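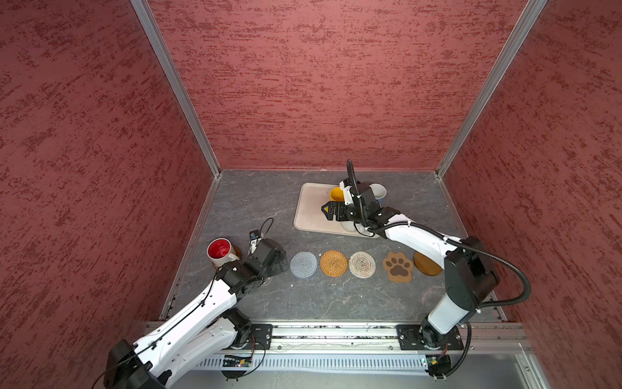 News / Company Announcements
27 Jul 2025 | Sevia Press Office

Sevia to Acquire Brunner Wallcoverings

TRASCOMBE – Sevia has signed an agreement to acquire Brunner, a maker of decorative wall panels and printed papers based in Flevthorpe. The purchase is expected to close in December, subject to customary approvals.

Brunner employs some 200 people and supplies dealers in 41 states. The company will keep its name, and production will remain in Flevthorpe. Existing orders and warranties are unaffected. Financial terms were not disclosed.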